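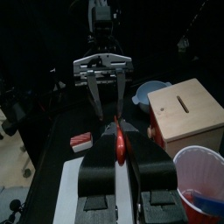
The bus to Trerkstead leaves at ten past six, and I was on it with a cake on my lap. Lemon, two layers, in a hatbox because I don't own a cake carrier (I had one, I lent it out, you know how that goes). My aunt was turning 82 and she'd asked for one thing, and the one thing was that cake, the one my grandmother used to make with the curd in the middle.

I'd been up since four. The first try sank and I ate a good bit of it standing at the counter in my coat, and then I started over. So when the driver said "Big hat?" I said yes, huge, and went and sat down.

It's a long ride. You go out past the Zapata grocery and the tire place and then it's fields until Drirken, where the bus stops for seven minutes so the driver can smoke. I usually get off and stretch. This time I stayed put with both arms around the box like it was going to make a run for it.

A kid got on at Drirken. Nine, maybe ten, all by himself, with a backpack and a fishing rod taller than he was. Every seat open and he took the one next to me.

"What's in there?"

"A hat," I said.

"It smells like lemon."

"It's a lemon hat."

He thought about that for a mile or so. Then he told me he was going to his dad's, and that his dad had a pond, and that there was a catfish in the pond that weighed 200 pounds. I said that seemed like a lot of catfish. He said his dad had seen it. I said, well, okay then!

We got along fine after that. He let me hold the rod and I let him rest his elbow on the hatbox, lightly, which I regretted right away because the road gets terrible after the feed mill. Every pothole I could feel the top layer thinking about leaving. I put my chin on the lid. The kid put his hand on the side, very serious, and we rode like that, the two of us, like we were carrying somebody's heart to the hospital.

And then the driver braked for a dog.

It wasn't even a hard stop. The box slid maybe two inches and bumped the seat in front, and there was a sound. If you've ever dropped a cake you know the sound. It's soft, and it goes right through you.

"Your hat fell over," the kid said.

I didn't look. I said I'd look when I got there. He said he would want to know right now if it was him, and I said I was sure he would, and then I lasted about as long as it takes to pass a barn before I lifted the lid.

The top had slid off the bottom and was leaning on the side of the box with its curd hanging out. Nothing broken, really. It looked like someone getting out of a low chair.

"You can just push it back," he said.

So I pushed it back. He held the box still and I used the edge of my library card, and between us we got it close to straight. There was a big bald place where the frosting had stayed on the cardboard. I scraped some up and patched it, and he licked the card without asking, and I let him.

He got off at the crossroads before town. There was a green pickup waiting, and a man leaning on it who waved at the whole bus. The kid walked over dragging the rod behind him, and I saw him talking and holding his hands out wide, and I couldn't tell if he was showing the catfish or the cake.

My aunt was on the porch when I came up the hill. She took the box from me before I could explain, opened it right there, and looked in for a long time.

"Your grandmother's always leaned the other way," she said, and went inside to find a knife.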